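Talks > Paper and Packing > Speaker notes

Fold First, Fill Later: speaker notes
January
By Esi Bawa

Slot is 30 minutes, questions included. Hand out the flat boxes at the door so people already have one in their lap when I start. Don't explain them yet!

OPENING

Say hello, thank Shirley Entwistle for the room and the long tables. Then straight in: "Has anyone tried to put that box together yet?" Some will have. Some will have a crumpled thing with a flap sticking out the side, and I want to see those first, I love those.

My own start in this – the wedding. My cousin wanted 300 favor boxes and I said yes before I had ever folded one. The first five took me a whole evening. By the end of the week I could do them while watching TV, and I was a bit sad when the stack ran out. (Pause here, people usually laugh.)

WHY A FLAT BOX IS SO GOOD

Get excited here, it's fine. A box that ships flat is one sheet. One! The maker cuts an outline, presses some lines into it, and the rest is up to your hands. Hold up the Rollier blank and tilt it toward the window so they can see the score lines.

Talk about curved flaps. A square flap just folds over. A rounded one is lovely because the curve gives the flaps room to pass each other in a corner, and your thumb finds the edge without looking.
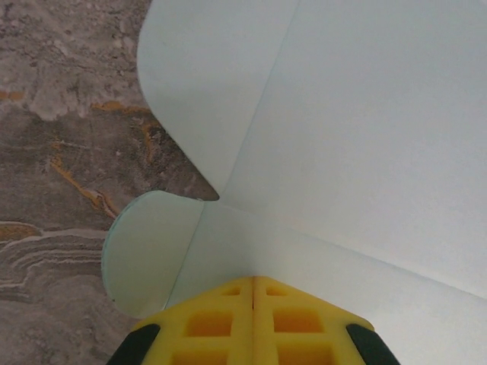 Now the notch. Everyone ignores the notch. It's the little V between two flaps, and it lets each flap move on its own line without dragging its neighbor along. If your box is fighting you, look at the notch before you blame your fingers. Nine times out of ten one flap got bent past it and the card has started to wrinkle.

Ask the room to find a notch on theirs. Wait. Give them longer than feels comfortable.

CREASING, EVERYBODY TOGETHER

– Fold every scored line once and let it spring back. All of them, even the ones that look done.
– Work on something hard and smooth. A kitchen counter is perfect, a tablecloth is hopeless.
– Run a fingernail or the back of a spoon along the fold. Mohammed-Awal Yakubu swears by a guitar pick, mention that, he'll be in the second row.
– Small flaps first, big flap last.
– Pale card shows every smudge. Wash hands after the cookies.

Go around the tables during this. Selorm Arthur takes the left side, I take the right. Swap halfway.

WHAT TO PUT IN THEM

Keep this short, I always run over. Soap, seeds, truffles, earrings, a folded letter. Rosalba Messina keeps spare buttons in hers, one box per coat. Tissue goes in before the thing, and scrunched beats folded every time.

CLOSE

Take questions. If somebody asks about glue: only on boxes with a glue tab, and only a dot. Remind them the leftover blanks are by the door and they can take as many as they like.

Related talks
Wrapping Round Things
String, Ribbon, Tape
One Sheet Envelopes
Tissue Paper Without Tears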